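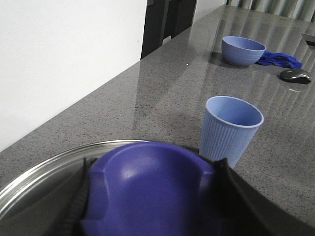 [kilten-users] Re: Gripper closes on its own after e-stop release
From: Bellorton bench
To: kilten-users
Date: July 2021

Replying on the list, as the same fault has now been seen at two sites. Quoted text is trimmed to the parts I can answer.

> We run a Kilten controller with the Javau motion server on a tabletop
> arm. On two occasions the fingers have closed without a command after
> the e-stop was released. The arm itself did not move. The second time
> the operator was reaching for an object between the fingers and had a
> fingertip pinched. No injury, but we have stopped using the arm.
>
> The Javau log shows no close command at that time. The last gripper
> command in it is from before the stop. We suspect electrical noise on
> the enable line. Has anyone seen this, and is there a filter setting?

We have seen it, and I don't think it is noise. We can reproduce it on demand with the enable line on a bench supply and the e-stop loop replaced by a toggle switch.

Setup at our end: one arm, two-finger gripper, wrist camera, Kilten controller, Javau on a separate PC. The arm works over a polished granite countertop with a light blue cup, a bowl in the same color, a blue cloth, a computer mouse and a round metal tray. The objects don't matter to the fault. The counter does matter a little, see the note on depth further down.

Sequence, from the controller trace and not from the Javau log:

1. Javau sends a close command with a target width.
2. The e-stop is pressed before the target is reached. Motor power drops. The fingers stay where they are or sag open, depending on load.
3. The controller marks the motion as held. It does not discard it.
4. The e-stop is released and the reset button is pressed. Motor power returns.
5. If Javau's heartbeat resumes within 300 ms of power returning, the controller treats the session as continuous and finishes the held motion at the original speed.
6. If the heartbeat comes later than that, the session is reopened and the held motion is cleared.

Step 5 explains why it looks random. Restart time on the Javau side varies with what else the PC is doing. We ran 46 stop and release cycles, each with a close in progress. The fingers closed by themselves in 38 of them. In every one of those the heartbeat was inside the window, and in every one of the others it was outside.

It also explains the log. Javau writes a line when it sends a command. It sends nothing in step 5, so there is no line. The command you found from before the stop is the one that was finished.

To check your own system, turn on the controller trace and look for event 658 (motion resumed) after the power good event. If it is there, you have the same fault. Please don't do this test with anyone's hand near the fingers. We used the bare gripper with an empty workspace between the fingers and the operator at the switch, out of reach.

On the filter setting: there is one on the enable line. We tried it at both ends of its range and it made no difference. I would put it back to the default. A longer filter only delays the stop.
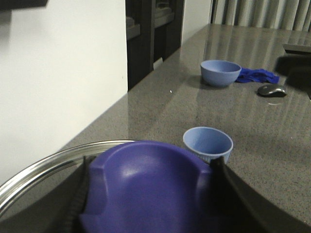 kilten-users Digest, Vol 38, Issue 46

> Is it enough to send an open command at startup?

No. The open command goes into the queue behind the held motion, so the fingers close first and open second. We tried it. What does work is a queue flush sent while motor power is still off, followed by a read of the queue length. Javau can do this from its stop handler. The handler is disabled in the sample configuration, so check that yours is being called.

> Would reducing the grip force make it safe in the meantime?

It would make it hurt less. The motion would still be one that no person or program asked for after the reset. As I understand the usual rule, releasing an e-stop must not start motion, and a reset should only permit a restart. I would leave the arm locked out until the flush is in place and tested.

What we run now:

- Flush on stop, flush again before reset, and refuse to enable if the queue length is not zero.
- Heartbeat held off on purpose after power returns, for longer than the window. Crude, but it works even when the stop handler fails.
- Reset button moved out of arm's reach of the gripper. One person can no longer press it and reach between the fingers at the same time.

With all of these in place we have had no resumed motion in the trace. With the heartbeat delay alone we also had none, but I would not rely on a timer as the only measure.

Note on depth. A held motion can include the wrist as well as the fingers if your grasp is sent as one compound command. Ours was, until May. With the gripper low over the counter, a resumed descent has very little room before the fingertips meet stone. The surface is glossy and reflects the window, and our height check from the wrist camera was poor there. We now send the descent and the close as separate commands and take the height from the joint positions.

> Should this be reported to Wibisono as the integrator or to Kilten?

Both, in my view. The resume window is controller behavior and the disabled stop handler is in the configuration that Wibisono supplied to us. If yours came from elsewhere, please say so on the list, as it would help to know whether the sample file is the common factor. Our report has gone to both with the full trace attached. Wibisono has acknowledged it. No reply yet from the controller side.

Two things still open at our end. We have not tested a stop during an opening motion, and we have not tested a power failure in place of an e-stop. The trace format suggests both go through the same hold state. If you have results for either, please post the controller firmware version along with them.

Bellorton bench

_______________________________________________
kilten-users mailing list
To leave the list, send a message with "unsubscribe" in the subject line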